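Latier wrist camera and two-finger gripper: three weeks on the bench

Reviewed by Radomir Ionescu

The product page for the Latier says it "sees what your gripper sees." I have read that sentence, or one like it, on every wrist camera sold in the last few years, and I went in expecting the usual: a decent sensor, a bad bracket, and software that wants an account. I was right about two of those.

We do teardown work on old desktop computers. Memory comes out, cards come out, heatsinks come off if the clips allow it. The arm is a Vurach that we already owned and mostly trust. Until June of last year it wore a Dimitrov gripper with the camera up on a post beside the bench, and the complaint was always the same. As soon as the arm reached inside a case, the post camera was looking at the back of the arm.

So the kit. You get the camera, a black two-finger gripper, a mounting plate, one cable and a controller box. Price as tested was $3,382, which Latier rounds down to "under $3,400" in its ads as if that were a favor. The Lokach kit, the obvious thing to compare it with, was $3,000 when we bought ours, with no controller.

Mounting took Shinji Murakami 18 minutes. The manual claims five. The plate holes line up fine, but the cable leaves the camera on the wrong side for our arm and has to be looped back, and I don't love a loop of cable near sheet metal edges.

Image quality is where I expected to be won over and wasn't, quite. Detail down on a motherboard is good enough for what we do. You can find the memory slots and their white latches without squinting, and the bracket around the CPU socket reads clearly. The small stuff goes soft.

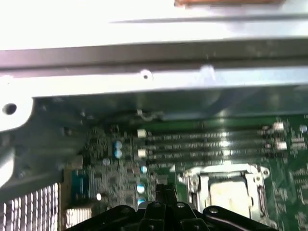
Exposure is the real problem. Bare metal near the lens goes nearly white, and the board under an overhang stays dim. The auto setting picks something in between and pleases neither. Kenna Paterson spent an afternoon with the manual controls and got it better by locking exposure on the board and giving up on the chassis. That works until you need to know where the chassis is, and with a gripper this wide you always need to know.

Which brings me to the gripper. It's big. The finger gets into tight spots well enough, but the plates behind it spread out a long way to both sides, and in a deep case they reach the walls before the finger reaches the part. They also take up a good share of the picture. Latier's support people told me this is "by design, for visual reference." Maybe. I'd trade half of that reference for a view of whatever is behind it.

Grip itself is fine. Force control is smoother than on the Dimitrov, which had two settings, drop and crush. We pulled sticks of memory all week and cracked three latches, all on the first day, all with the speed set too high. I'll take the blame for two.

The controller box I could do without. It wants to update itself at startup and it lost our saved positions once. Jasmina Krasniqi now keeps a copy of them on a thumb drive taped to the bench, and that should be in the manual.

Against the Lokach: the Lokach has a narrower gripper and a worse camera, and its software is ugly but has never forgotten anything. For reaching into a computer case I still pick it up first. For flat work, boards already out and lying on a mat, the Latier is better and it isn't close.

If you can get the camera alone, ask for that price. We asked twice and are still waiting for a reply.

Good: sharp enough at working distance, smooth grip, solid plate
Bad: auto exposure, gripper width, cable exit, forgetful controller
Would I buy it again: the camera, yes. The whole kit, no.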